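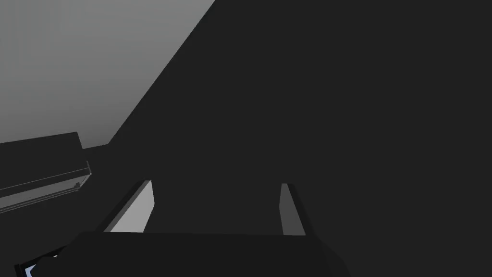 Yaw Sowah asked after our last report whether simulated examples are worth paying for at all, if the policy must in the end work on a real arm in a real kitchen. He asked for a direct answer, so this report begins with it.

Our answer is yes, but with a limit. The simulated episodes in Flumis teach the arm how to approach a surface and place its open fingers close to it. They do not teach it well how much force to use after contact. For this second part we still need real episodes, and we ask that the budget line for them stays as it was agreed in April.

Status of collection

The target for this period was 433 accepted episodes. We have 289. The main reason for the difference is the review, which we made stricter in the middle of the period. Before, an episode was accepted when the task was marked as finished by the simulator. Now one person must also watch the wrist view from start to end. In many episodes the simulator reported success although the finger had passed a little way into the drawer front. We removed these from the set and did not try to repair them.

The wrist view itself has given us some discussion. When the gripper is very close to a large dark surface, the view holds few features, and the model can have difficulty to judge the distance. Vilhjálmur Mikkelsen proposed to leave out such moments. We decided to keep them – the real arm will meet the same situation, and it should have seen it in training. We record the joint positions together with every view, so the information about distance is not lost.

Changes to the simulator

Gedevov delivered the new contact settings later than planned, and 40 episodes had to be recorded again with them. The lighting is still too even. Zurura has offered to prepare varied lighting for the cabinets and walls, and we expect to test it in the next period. The plain gray materials will stay in part of the set, as a baseline for comparison.

Staff and costs

Two operators are trained and work independently. A third has started but her episodes are not yet counted. Spending is within the plan, except for storage, where we did not foresee that the rejected episodes must also be kept for the audit.

Next period

We will first close the gap to 433, then begin the real episodes on the Sugiyama bench. We would be grateful for a decision on the storage cost before that work starts, as the real recordings are larger.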